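Hermans Cell Coordinator
Motion planning and scene software for dual-arm tabletop cells

Overview

Hermans is a software package for two collaborative arms that share one work surface. It covers scene registration, grasp selection, arm assignment and collision-checked motion for both arms from a single process. It runs on an ordinary workstation next to the cell and talks to each arm through the vendor's own controller. No changes to arm firmware are required.

The package is developed by Lodico at its Ledosstead site, where the reference cell is also kept. Every release is run on that cell before it goes out. The task set consists of short tabletop jobs: pick an object, move it clear of a second object, open or close a box, hand an item from one arm to the other.

Surface registration

All targets in Hermans are stored in table coordinates. The link between the table and each arm base is set up with a taped grid. Tape is applied directly to the work surface, and the wrist camera on each arm is driven over it in a slow pass. The software fits lines to both edges of every strip, takes the crossings as landmarks and solves for the camera, the tool flange and the table plane together.

The grid does not have to be square. Strips laid by hand lean and drift, and the solver treats each crossing as an independent point. Line fitting discards short sections where the edge is torn or creased. Gripper fingers that show at the bottom of the wrist view are masked using the finger model loaded with the tool.

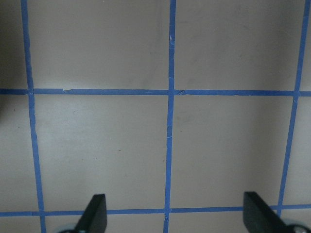
One integrator at Prultlow wrote to us that the fit held up well on hand-laid tape, but that they would not trust it on a glossy surface without dimming the overhead lights first. We agree with that. Glare across a strip moves the fitted edge, and the residual report will flag the affected crossings. A matte covering such as cardboard or paper gives the most repeatable result.

The reference registration run uses 40 wrist views per arm. Fewer views are accepted, and the tool reports the residual for each crossing so that the operator can decide whether to repeat the pass.

Scene model

Fixed cameras beside or above the table supply the object layer. Each detected item gets a bounding volume, a pose, a confidence value and a list of grid cells it covers. The cell list is what the scheduler reads first. A large object such as a box may cover parts of several cells, and all of them are reserved while an arm is working on it.

Polished surfaces are handled separately. Reflections on a varnished lid produce holes in depth data, so Hermans fits box-shaped objects from their outer edges and fills the top face as a plane. The fill is marked as inferred in the scene file – planning uses it for clearance only and does not place grasp points on it unless the operator allows this in the object settings.

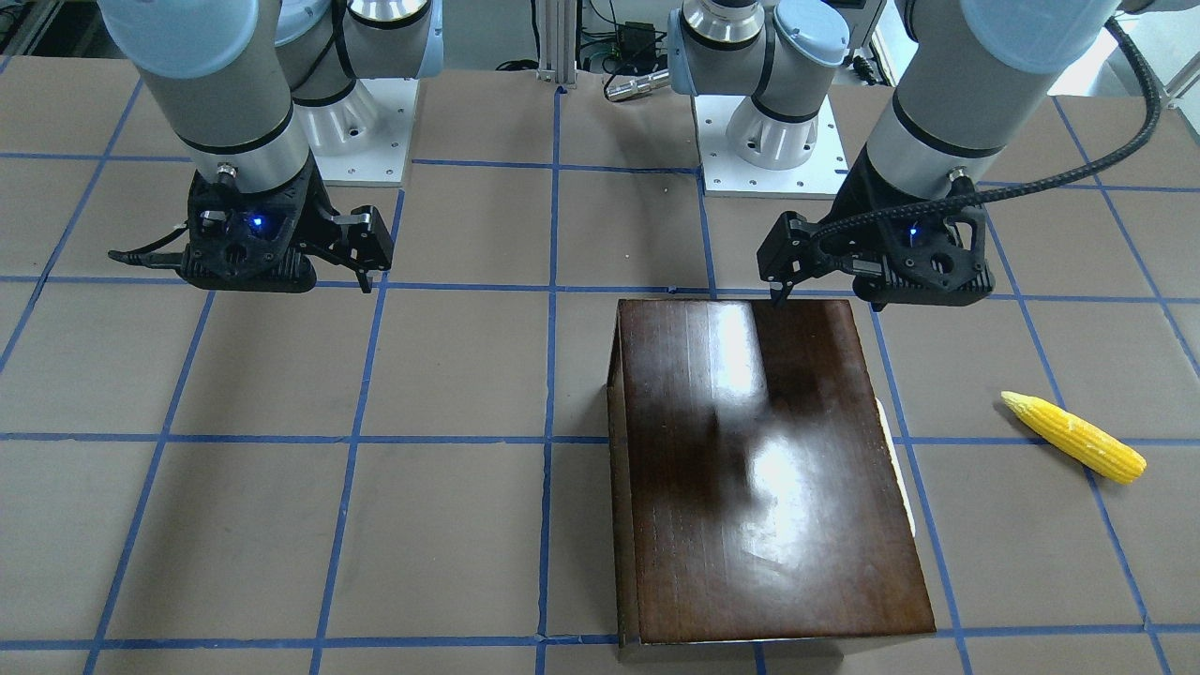 Dual-arm cell with gloss-finished box and toy corn cob on the taped grid.

Arm assignment and shared space

Each task step is assigned to an arm by reach, joint travel and the space the other arm is holding. Both arms are planned in one joint space when their swept volumes overlap, and separately when they do not. The switch between the two modes is automatic and is written to the log.

An arm with no active step is given a hover pose above free cells. The hover pose is recalculated when the scene changes, and it can be pinned to a cell in the task file. Low objects that lie across a grid line are assigned to every cell they touch, so an arm approaching such an object holds both sides of the line until it has retreated to its travel height.

Planning is done at the controller's own interpolation rate. The planner checks the arm links, gripper housings, fingers and any cable envelope the user has defined. Cable envelopes are simple capsules attached to a link. They are worth the setup time on grippers with external wiring. 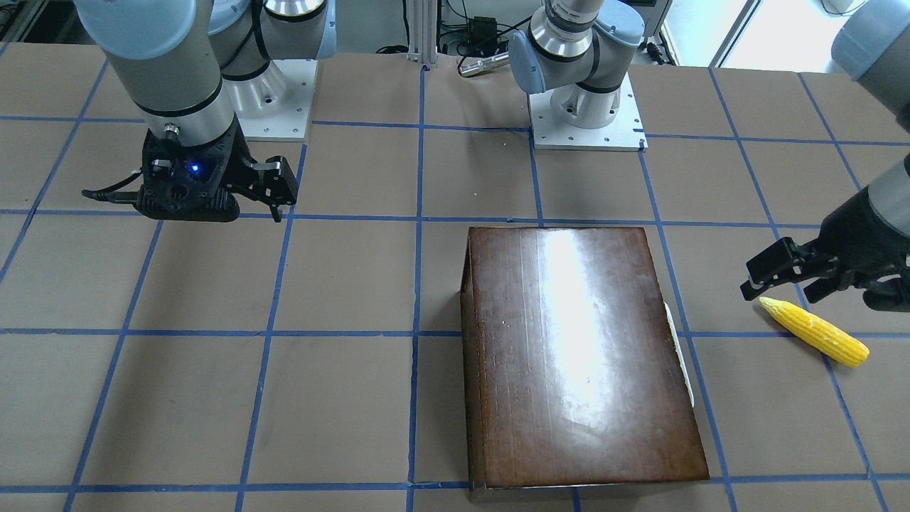
Can the two arms be stopped independently?
A software pause can be sent to one arm while the other completes its current step. The emergency stop circuit is outside Hermans and behaves as the arm vendor and the cell builder have wired it.

Operator tools

The desktop console shows the grid, the object layer and both planned paths. Steps can be run one at a time, replayed at reduced speed or edited in place. Vendor teach pendants remain usable for jogging. When an arm is moved from its pendant, Hermans drops the active plan for that arm and waits for a fresh scene update before it will plan again.

Logs hold joint states, camera frames, scene files and planner decisions on one clock. The regression set supplied with the current release contains 3,438 recorded steps, of which 1,866 involve both arms in motion. Users can replay the set without hardware to check a change to tool models or clearance settings. 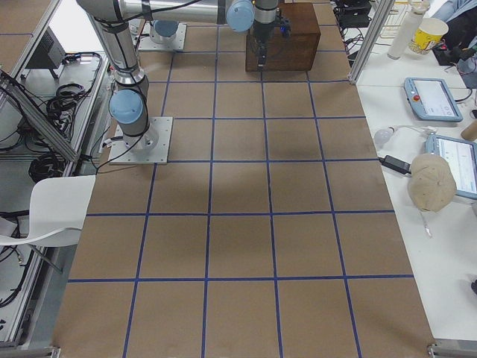 Specifications

Arms supported: two per process, six or seven joints each
Grippers: two-finger parallel; custom finger models by mesh import
Cameras: one wrist camera per arm, one to four fixed cameras
Registration target: taped grid, minimum nine crossings
Scene update: on request or continuous
Log clock: 100 Hz
Interfaces: C++ and Python libraries, command line, desktop console
Task files: plain text, one step per line

Supplied items

Installer and license file, regression set, finger model templates, registration guide. Tape, cameras and mounting hardware are not included.

Ordering

Hermans is licensed per cell. An evaluation license covers the full feature set with log export disabled. Requests go to the Lodico sales desk in Ledosstead; please state the arm model, controller version and table size.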